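Processor Swaps and Upgrades: Frequently Asked Questions

Voment Computer Repair, bench services
Page last reviewed April 1, 2019

Do you install a processor I bought somewhere else?
Yes. Bring the processor in its original plastic clamshell if you still have it. The labor charge is $69 for a standard desktop tower and covers removal of the old chip, cleaning, new thermal paste and a start-up test. Workstations with two banks of memory or a large cooler may take longer, and we will call you before we go over the standard charge.

How do I know if my board will take the new chip?
Look up the board's model number on the maker's support page and find the list of supported processors. The socket type has to match, and the BIOS version has to be recent enough. If you can't find the model number, bring in the whole tower and we will read it off the board.

Do I need to bring the monitor, keyboard and mouse?
No. Bring the tower and its power cord. Leave any discs and USB drives at home.

Will I lose my files?
A processor swap does not touch the drive. We still ask every customer to make a backup first. If you want us to do it, drives up to 2000 GB can be copied for an extra fee. Ask for Anitha Kandasamy at the counter.

Can I do the swap myself?
Many people do. Shut the computer down, switch off the power supply, unplug it and touch bare metal on the case before you reach inside. Lay the tower on its side so the board is flat. Run the computer for a few minutes beforehand so the old paste softens, then twist the cooler gently before you lift. Pulling straight up on a stuck cooler can damage the socket on some boards.

What does an open socket look like?
Sockets with a metal retention frame work in much the same way on most desktop boards. Press the load lever down and slightly outward, let it come up, then raise the frame.

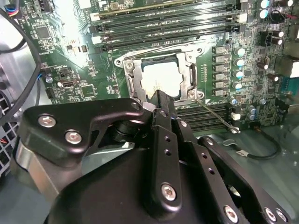 The load lever is the thin wire arm beside the socket, and it does the clamping when you lock it down. On this green board it runs diagonally away from the socket toward the lower memory slots, and the silver frame is up with the processor exposed. Leave the screws at the corners of the frame alone, as they hold the socket hardware to the board. Line up the notches or the corner triangle before you set a chip in, and never push on it.

How much thermal paste should I use?
A dot the size of a small pea in the center is enough for most desktop chips. Wipe off all the old paste first with isopropyl alcohol and a lint-free cloth.

The computer turns on but the screen stays black. What now?
Check that the processor power cable is plugged back in, then reseat the memory. Push each module down until the latches close. If that doesn't help, unplug everything and bring it in. Murali Chettiar handles no-display problems and can usually look at a tower the same day.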